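Stand: 2024-07-15

## 4. Die Sitzung live übertragen und das Protokoll anlegen

So, jetzt wird es ernst. Wenn ihr Kapitel 3 hinter euch habt, ist Totine auf dem Laptop im Ratssaal installiert, und das Konto der Gemeinde Lemcombe ist angemeldet. In diesem Kapitel zeige ich euch, wie ich eine öffentliche Ratssitzung einrichte, von der Tagesordnung bis zum fertigen Protokollentwurf. Ich mache das seit April für jede Sitzung so, und bis auf einen Abend mit stummem Saalmikrofon (dazu gleich mehr) lief es prima!

### 4.1 Sitzung anlegen

1. Öffnet Totine und klickt links auf **Sitzungen**, dann auf **Neu**.
2. Wählt als Gremium **Gemeinderat**. Der Bauausschuss steht direkt darunter und sieht in der Liste fast gleich aus, da bin ich selbst schon reingerutscht.
3. Tragt Datum und Beginn ein. Die Uhrzeit muss die aus der öffentlichen Bekanntmachung sein, auch wenn ihr den Stream früher startet.
4. Ladet die Tagesordnung als PDF hoch. Totine zerlegt sie in einzelne Punkte und legt für jeden eine Zeile an.
5. Geht die Zeilen einmal durch. Unterpunkte wie 7a und 7b landen gern in einer gemeinsamen Zeile, mit **Teilen** bekommt ihr sie wieder auseinander.
6. Setzt bei allen nichtöffentlichen Punkten das Häkchen **Nichtöffentlich**.

> **Achtung:** Schritt 6 bitte nie auslassen! Ohne das Häkchen läuft der Ton in die Übertragung, sobald ihr den Punkt aufruft. Nachträglich löschen könnt ihr zwar die Aufzeichnung, den Livestream aber nicht.

### 4.2 Rednerliste und Abstimmung vorbereiten

1. Wechselt auf den Reiter **Mitglieder**. Die Ratsmitglieder sind aus Kapitel 2 schon da, ihr müsst nur noch die Entschuldigten abhaken.
2. Legt Vertretungen über das kleine Plus neben dem Namen an. Als Chiharu Maruyama im Frühjahr für ihren Fraktionskollegen eingesprungen ist, stand sie bei mir erst doppelt in der Liste, weil ich sie als Gast eingetragen hatte. Also: immer das Plus nehmen.
3. Stellt unter **Abstimmung** die Form ein. Voreingestellt ist **offen per Handzeichen**, und dabei bleibt es meistens auch.
4. Für die Bürgerfragestunde schaltet ihr den Timer ein. Unsere Geschäftsordnung gibt jeder Person 3 Minuten.

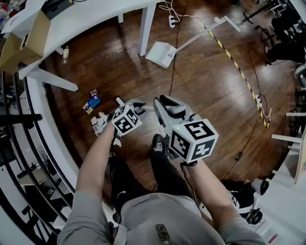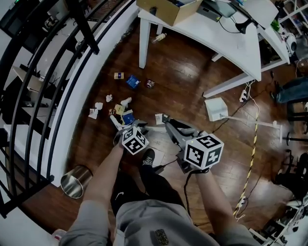
### 4.3 Ton und Bild prüfen

1. Schaltet das Mischpult ein und wartet, bis Totine oben rechts **Eingang erkannt** meldet.
2. Dreht den Saalregler auf 0 und zieht ihn dann langsam hoch, während jemand am Rednerpult spricht. Der Balken soll grün bleiben und nur bei lauten Stimmen kurz gelb werden.
3. Klickt auf **Testübertragung**. Die Seite ist nur mit dem Code 1581 erreichbar, also ruhig drauflosprobieren (ich zähle meistens bis zehn und lese dann den ersten Tagesordnungspunkt vor).
4. Hört die Testübertragung auf einem zweiten Gerät mit Kopfhörern ab. Genau das hatte ich an dem besagten Abend weggelassen, und die ganze Begrüßung war ohne Ton.
5. Beendet den Test, bevor ihr auf **Live** geht.

**Hinweis:** Der Übertragungsdienst Badonance lässt bei unserem Tarif 100 gleichzeitige Zuschauer zu. Steht ein Aufregerthema an, ruft vorher Takeshi Ueda in der IT an, der kann die Grenze für einen Abend anheben.

### 4.4 Während der Sitzung

1. Startet mit **Live**, sobald die Sitzung eröffnet wird.
2. Klickt jeden Tagesordnungspunkt an, wenn er aufgerufen wird. Totine setzt dann eine Zeitmarke, und die Leute können später in der Aufzeichnung direkt dorthin springen.
3. Tragt nach jeder Abstimmung Ja, Nein und Enthaltungen ein und bestätigt mit **Ergebnis sichern**.
4. Wird ein Punkt vertagt, wählt **Vertagen** und das Zieldatum. Bitte nicht löschen, sonst fehlt er im Protokoll komplett.
5. Vor dem nichtöffentlichen Teil klickt ihr auf **Übertragung beenden** und wartet auf die rote Meldung.

### 4.5 Protokollentwurf ausgeben

1. Öffnet die Sitzung und wählt **Entwurf erzeugen**.
2. Nehmt die Vorlage **Ambaye**, das ist die mit unserem Briefkopf und den breiten Rändern für Korrekturen.
3. Vergleicht die Abstimmungsergebnisse mit euren Handnotizen.
4. Speichert den Entwurf im Ordner **Zur Unterschrift**. Die Schriftführung bekommt automatisch eine Mail.

Wie ihr Einwände gegen das Protokoll einarbeitet, steht in Kapitel 5.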